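Week 4: Reading the back of the pack

Hi all, and welcome back. Last week we did the front of the packet, with the colours and big claims, and this week I want us on the back, where the law gets involved and the type gets tiny. I love this stuff, so bear with me!

Start with hierarchy. A back panel has to carry an ingredient list, a nutrition table, allergens, storage advice and somebody's address, and all of it wants the same few centimetres. My old Pindgate muesli label (I'll pass it around) crams in 346 words. Most of you will squint at it, and that's a fair criticism of the layout.
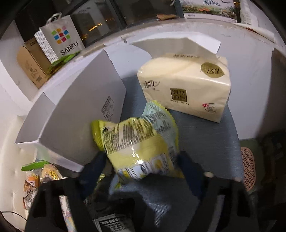

Back of a yellow snack bag: dense small text over the upper half, a plain band, then a row of little illustrated panels.

Now, film. Flexible plastic crumples, stretches at the seals and throws glare, so a line that looks lovely on your monitor can vanish once there's air in the bag. Keep your critical text well away from the crimp. I learnt that on a job for Magsi, when we lost half a best-before line and had to redo the artwork – not my favourite September.

Colour contrast comes next. Dark on pale is your friend. Reversed type under 6 point is asking for trouble, and please don't run it over a photo.

For the tute, bring one empty packet from your pantry and a ruler. Measure the smallest type, sketch the panel as plain grey blocks, then have a go at reorganising it. Chapter 11 of the Turnent reader covers grids if you're rusty – skip the bit on cartons, we'll get to those after the break.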